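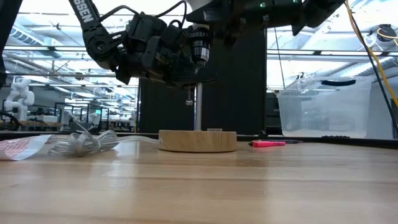 Re: [bench-talk] What happens to the lamp people?

From: Radka Živković
To: bench-talk list
Date: 2026-01-03

Natnael Kahsay wrote:

> Mohcine says Staraswood is putting an arm on the small-parts bench and
> that the assemblers were told "no one's job is changing". I've heard that
> sentence at three employers and worked at none of them a year later.
> Can somebody who is there say what the arm does all day, and what the
> people do while it's doing it? We've got the same conversation coming at
> Jindirach and I'd like to walk in with more than a bad feeling.
>
> Also, does it slow down when you're near it, or do you slow down?

Natnael,

I'm there, so I'll have a go. Usual warning that I assemble things for a living and my opinions on robotics are worth what the list pays for them.

What it's meant to do is the base work. Round wooden base, metal post up the middle, small hardware, driver pointed straight down. If you've ever put together a desk lamp on your lounge room floor while swearing, you know the job. We do it sitting up and with better light. The arm is learning it in the trial area, and at the moment it gets a short list of steps and we get everything else, including finding the screws it lets go of.

"No one's job is changing" was said to us too, in August, by a man from Kallio who had a very nice jacket. My job has changed a fair bit. I used to do bases from start to finish. Now I set out parts for the arm, check what it's done, finish the fiddly ones and write down why they were fiddly. My title is the same and so is my pay, and I suppose that was what he meant.

The writing down is the part I'd warn your people about. In the first stretch we logged 282 faults between four of us, each with a cause picked from a menu. The menu had no entry for "screw went in crooked and it kept going", so for a while everything was "Other". Lenni Jääskeläinen rang Kallio and read them out over the phone until they added some. If you can get one thing in before the trial starts, ask for assemblers to write that menu. It decides what the arm gets better at, and it also decides what the monthly report says you were doing.

On targets: the old bench figure was 3,000 bases a month. The plan for the mixed bench says 3,551, and I've asked twice where the last one comes from. We have not hit it. The good news is that we aren't being held to it until the trial is over. The bad news is that no date has been set for the trial being over.

Your question about slowing down is a better one than the engineers asked. The arm does slow when you reach in, but you slow more. You sit back and wait for it to finish thinking, and you do that all shift, and at the end of the day you've done less with your hands and you're more tired. Venla Rantala reckons it's like teaching a teenager to drive. My wrists are better, I'll give it that. Driving small screws for years does you no good, and I had stopped noticing how sore I was until around the third week, when I wasn't.

What has gone missing is the talk. Two people on a bench will chat. One person minding an arm watches the arm. We asked for the seats to be put face to face and got that, after a form.

A few things I'd get in writing at Jindirach:

– who can stop it, and that stopping it doesn't go against your numbers
– that checking and fixing count as production time
– what happens to the casuals. We had 43 on the books for the busy season and this year they rang far fewer of them. No one lost a job in the sense of being told so. The phone just didn't go, and I think that's where your bad feeling should point.
– training on the teaching side, for anyone who asks, in paid hours. Brostano did this and two of their assemblers now set up new parts themselves.

Lenni disagrees with me about the casuals, by the way. He puts it down to slow orders, and he may be right. I've asked for the order figures and will post them if they ever turn up.

I wouldn't say fight it. I've met it and it's hard to dislike something that concentrates so hard on one screw. But get the casuals into the room when the meeting happens, even if they have to be rung for it.

Happy to send our version of the fault menu off-list. It's four pages, and "Other" is still the most popular.

Radka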